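Visit to Brematen, steamed bun day

We went out to the Brematen test kitchen in January, a drive of 138 miles with one stop for gas. The building used to belong to Drorka and still has the old loading ramp. Coats go in the lockers by the stairs – bring your own padlock.

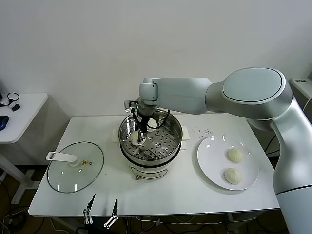 Wurine Home Cooking Club

The electric steamer is a simple one, with a steel tray full of holes, white side handles and one knob low on the front. Its glass lid has a vent hole and a white handle. The buns have pleated, twisted tops, and 2 of them were on the plate beside the pot.

Lunch was in the staff canteen and cost extra. The talk on flour ran long, so we missed the storeroom. Members who want the dough recipe can pick up a copy at the next meeting. It starts with 900 grams of flour and makes 19 buns.

Parking is behind the Waaka warehouse – use the second gate.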